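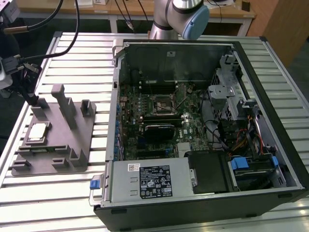
Amândio Moreira wrote to us after the first draft that engine hours in a used boat listing are a seller's claim and should be treated as one. We agree, and the term "stated hours" is used from this point on.

4.2 Stated engine hours and asking price

The sample holds 405 listings for used outboard boats offered through brokers in the Kistamside area. Of these, 294 gave engine hours. The rest gave none or used a phrase such as "low hours," which we coded as missing. Boats with two engines were entered once, with the higher reading.
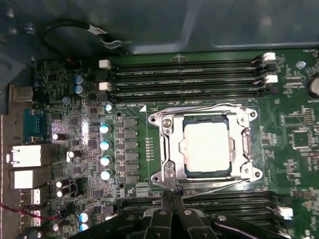 Vol. 44, No. 2

Listings with stated hours asked more than listings without them, even when hull length and model year were held equal. Part of this gap comes from the brokers. Orik requires an hour reading before a boat is listed, and Orik also handles most of the newer hulls. When Orik listings were dropped, the gap became smaller but did not go away.

Asking price fell as hours rose, and the fall was steepest in the early part of the range. Past the middle of the range, model year told us more about price than hours did. Bhatia found the same pattern for inboard cruisers, using sale prices. We had only asking prices, so the two results should be compared with care.
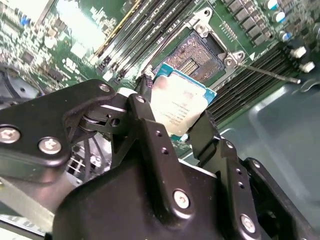
This page was last changed in June.

Service records were a separate question. Cluvon listings have a box for them, and sellers often tick it without attaching anything. We counted a record only if a dated invoice could be opened. Boats with such a record did not ask more than other boats with similar hours, though they stayed listed for less time. We can't say whether they sold or were withdrawn.

Figure 2. Robot arm with a black gripper over an open desktop tower, motherboard facing up.

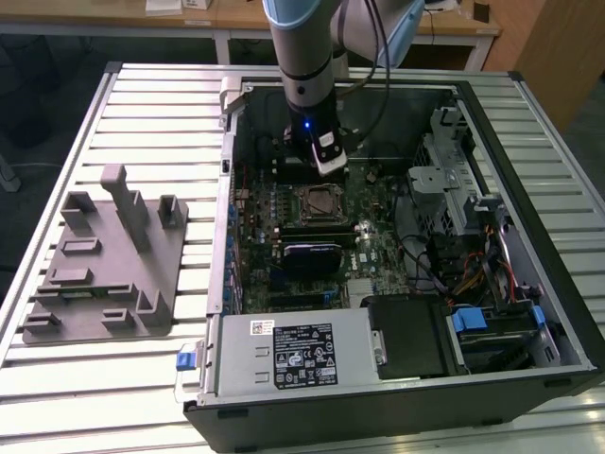
4.3 Listings that include a trailer

A trailer was treated as included only where the listing said so in words. Photos of a boat on a trailer were not enough, as many yards use their own for storage.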